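About Fiswood

Fiswood tests and repairs small robotic grippers for packing rooms, labs and workshops.

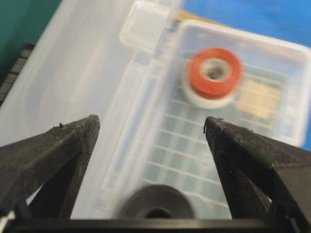 We started as a two-bench repair shop in Flusside, mostly fixing label printers and conveyor drives. The gripper work came in through Patetti, a packing business down the road that had put an arm on its small-parts line and wanted somebody local to look after it. Most of what we do now goes back to one fault on that line, and customers ask about it often enough that we have written it up on this page.

What went wrong

In March the arm at Patetti let go of a roll of tape halfway through a lift. The roll landed outside the guarded area and a packer stepped in to pick it up. The arm should have stopped when the guard was crossed. It paused, then carried on to its next position with the packer's forearm still inside. The contact was light and she was back at work the same afternoon with a bruise, but it could have been a good deal worse.

We had serviced the cell in January and signed it off.

There were two separate faults. The first was in the fingers. The coating on the gripping faces had worn smooth, and the controller was reading finger position only. If the fingers reached the width it expected, it recorded a good grip, whether or not the part was held firmly. When we went back through the log we found 596 lifts marked as good where the motor current was too low for a proper hold. Most of those rolls made it to the bin anyway, so no alarm was raised.

The second fault was ours. During the January service we had put the guard circuit into a reset mode meant for set-up work. In that mode the arm restarts by itself once the beam is clear. The packer's body had passed through the beam, the beam read clear, and the arm started again. We had a checklist with a line for restoring the mode. The line was ticked. The mode had not been restored.

What we changed

We told Patetti what we had found the next morning and shut the cell down for nine days. The guard now needs a manual reset from a button outside the cell, where the operator can see the whole area. The set-up mode sits behind a key, and the key stays in our van.

Grip checks now use current as well as position. We also change fingers on a cycle count instead of waiting for someone to notice wear. The limit for that coating is 2,000 lifts, well under the figure we had been working to. Fingers are looked at under a bench lamp at each visit for scratches, burrs and stray fibres, and anything caught on a tip is removed before the grip test.

Sign-off takes two people. The second person does not see the first person's sheet and has to trip every guard on the cell with the arm running an empty program.

What we do now

Our test bench runs grippers on everyday stock: tape rolls, plastic organizers, small packets, whatever a customer handles. Soft and rounded items cause more trouble than heavy ones, and we would sooner have them slip in our shop than on your line. Pacheco, the machine shop next door, cuts our replacement fingers and keeps a sample from every batch.

We have kept the full report on the Patetti fault, including the ticked checklist. New staff read it in their first week, and any customer can ask for a copy. Patetti is still a customer — the arm is still on the same line.

The shop is at Unit 9 on the Flusside service road. The roller door is open from 7:30 a.m. and the parts counter closes at 4. If your cell has had a stop or a drop you can't explain, leave it switched off and call us before anyone clears the log.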